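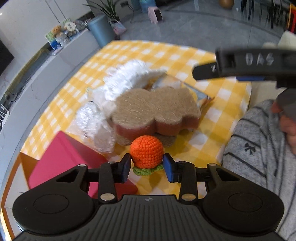

Home About Archive The Dog Contact

The Second Opinion of a Very Small Terrier

Friday, March 30, 2018
by Sabina Weerasinghe

We use cookies to improve your visit. By continuing to read you agree to this. OK Learn more

I had a list of requirements when I went looking for an older dog. I typed it up. It had headings. The dog was going to be between four and seven, medium sized, housebroken, fine with cats (I don't have a cat, but I like to keep my options open), and calm in the car. I came home with Mamani, who is 11, weighs less than my winter boots, and screams at on-ramps.

A few people have asked how I ended up adopting a senior and whether they should do it too, so I'm going to write it all down once and then send everyone the link.

The rescue said she'd had one owner her entire life, an elderly man who went into a care home in October. They had very little paperwork. There was a rabies certificate and a handwritten note that said "no chicken" underlined twice. I took this to mean she was allergic to chicken. My vet thinks so too, after one regrettable evening, but for a week I thought it might be a comment on her character.

First thing I'd tell you: budget for the teeth. I had money set aside for the adoption fee, a bed, a crate and what I thought was a ridiculous amount of food. I did not have money set aside for a mouth that smelled like a harbor. The vet took out 15 teeth. I didn't know a dog that size had 15 to spare. She came home in a cone, glared at me from under the coffee table until dinner, then ate like a farmhand. Ask the rescue whether a dental has been done, and if they say "she could use a cleaning," picture a much larger number than the one you're picturing.

Second, get bloodwork early, even if the dog looks great. Ours came back with a slightly grumpy kidney value, so she's on a different food and we test again this summer. I'd much rather have a boring baseline in a folder than be guessing later.

The house took some rearranging. She can't see well in low light, which I learned when she walked with great confidence into the side of the dishwasher. I put plug-in lights down the hall and stopped moving the furniture around, a hobby I hadn't realized was a hobby until I had to quit. There are rugs on all the wood floors now. They don't match. I bought ramps for the couch and the bed. She uses the couch ramp to get down, never up. Up is my job. The bed ramp she has never used for anything, and I have tripped over it in both directions.

Housebroken turned out to be a matter of opinion. She was housebroken in her old house, on her old schedule, with a man who by all accounts got up at five. I do not get up at five. Well, I do now. We had 43 days of me standing in the yard in a bathrobe saying "go potty" in a voice I hope the neighbors have forgotten, and then one morning she just walked to the door and barked at it. I nearly called my mother.

Things that didn't work: the calming vest (she stood completely still in it, like a statue of a disappointed dog), the puzzle feeder (she looked at it and then at me), and letting her "cry it out" in the crate, which lasted four minutes before I was the one crying. Moving the crate next to my bed with the door off fixed that problem overnight.

What did work was being dull. Same walk, same time, same corner where she checks the same mailbox. For the first few weeks I didn't invite anyone over or take her anywhere fun. My sister thought I was being precious about it. Then she came to visit in week six and Mamani fell asleep on her foot, and she has not been heard to complain since.

The car is still a disaster. We're up to the end of the block and back with only moderate opera. If anyone has a trick for on-ramps specifically, leave it in the comments, but please don't tell me about the vest.

Next week I'm going to post the kidney food rankings, from "eaten" to "carried to the hallway and left there."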